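Taking an Old Office PC Apart (and Learning What Everything Is)

Project report, Hardware Basics module
June 29, 2025

What I wanted to do

I've been using computers since I was small and until this term I had never seen the inside of one. That seemed a bit embarrassing for someone on a computing course, so when the project list came round I picked "teardown and inventory" straight away. The task was to take a retired desktop, open it, identify as much as possible on the motherboard, and write up the whole thing so that another student could follow it.

The machine came from Jevano, a small office supplies firm that was clearing out its old desktops. They let us have two. One was in a sorry state so I used it for spare screws, and the other became my project. It was a very ordinary grey metal case, heavier than I expected, with a sticker saying asset no. 683 on the back and enough fluff in the vents to stuff a cushion.

Getting it open

The side panel should slide off once you undo the screws at the back. Mine didn't! I pushed it, I pulled it, I looked up two videos showing different cases, and then I noticed one more screw hiding under a warranty label. After that it came off easily. I wore the anti-static wrist strap from the lab drawer the whole time, clipped to bare metal on the case, and unplugged everything first (then pressed the power button for a few seconds to drain what was left).

I cleaned it before touching anything else. A soft brush and a can of air did most of it, outdoors, which I'd recommend strongly if you like breathing. Then I took out the loose bits in this order: optical drive, hard drive, memory, and finally the cooler. The cooler was the part I was nervous about. The old thermal paste had gone hard and I had to twist very gently, a little each way, until it let go. 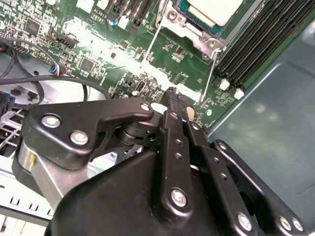
I left the motherboard in the case for the inventory. My first plan was to lift it out and lay it on the bench, but with the board still screwed down it can't slide about, and the case gives you somewhere solid to rest your hand. The downside is the light. The lab's overhead tubes bounce off the board quite badly, and I spent a lot of time tilting my head to read tiny white lettering. Next time I'd bring a lamp with a bendy neck.

What I found on the board

The processor socket is the easiest landmark, so I started there and worked outwards. It has levers which hold the chip down, and there's a knack to releasing them that I only got on the third go. From there I found the memory slots, the power connector and the battery, and then it got harder, as most of what's left is tiny surface-mount parts with labels that mean nothing until you learn the letters. R is a resistor, C is a capacitor, L is an inductor and U is usually a chip. Once I knew that, the board stopped looking like a city from a plane and started to make some sense.

I kept my notes in a spreadsheet with one row per part I could name. By the end of June I had 50 rows, plus a shameful "no idea" tab.

What went wrong

I lost a standoff screw and found it in my shoe. I also mixed up the front panel leads because I hadn't labelled them, so putting the machine back together took an entire extra afternoon. Masking tape and a pen would have saved me.

If I did it again I'd label every cable before unplugging it, and I'd start the spreadsheet on day one. The spare machine is still under my desk, minus most of its screws.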